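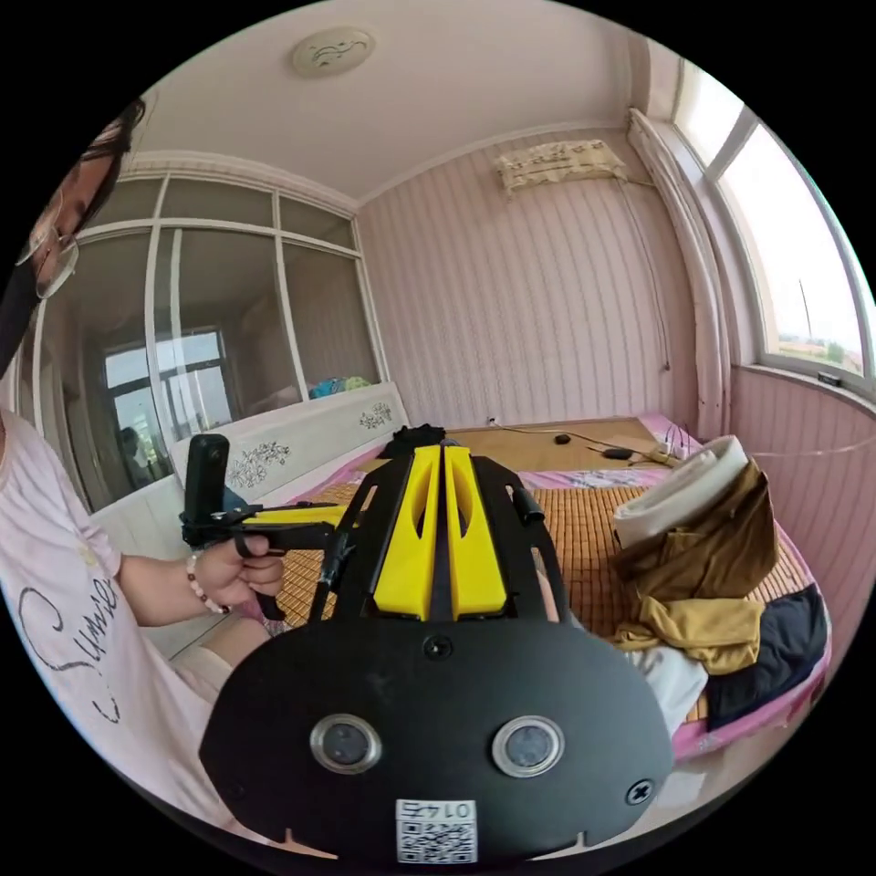
Budget thread for anyone pricing hand-held grippers for data collection this summer. We just finished our numbers for July, so I'm putting them here while they're fresh.

We started out planning to buy a robot arm first and collect on that. Azadeh Shokri ran the quotes and the arm alone would have eaten the year. Hand-held units go to people's homes, the arm can wait.

Our order is six grippers. I wanted four. Negin Kiani pointed out that most of our people work with one in each hand, so four grippers is two people and no spares.

Quotes came from Lonix and Stiretti. Lonix was cheaper per unit but charges separately for the camera mount and the fingers. Once you add those back in, the gap is small. Ask for the full kit price up front.

Spare fingers: buy them with the first order. Shipping on a second small order cost us more than the parts did last year. $49 a set from Stiretti, and we're taking a set for each gripper.

Things I left out of the first draft of the budget: chargers, power strips, memory cards, carry bags, a second laptop for copying files. None of it is big. Together it came to more than one gripper.

Label every unit and put the number in your spreadsheet before it leaves the office. We have a column for who has it, a column for the date out, and a column for the last calibration check.

Lead time is the other one. Stiretti quoted 90 days on anything custom. Standard units ship in six weeks - so if you want them in July, the order should already be in.

Paying people at home is its own line. Sarita Nishad keeps that separate from equipment and I'd do the same. Hours go up and down, hardware doesn't.

Storage too. Two cameras per person fills a drive fast. We priced a year of it and then doubled it.

Still undecided on the repair plan. Ivars Lapiņa thinks we can fix triggers ourselves. If you've paid for one, was it worth it?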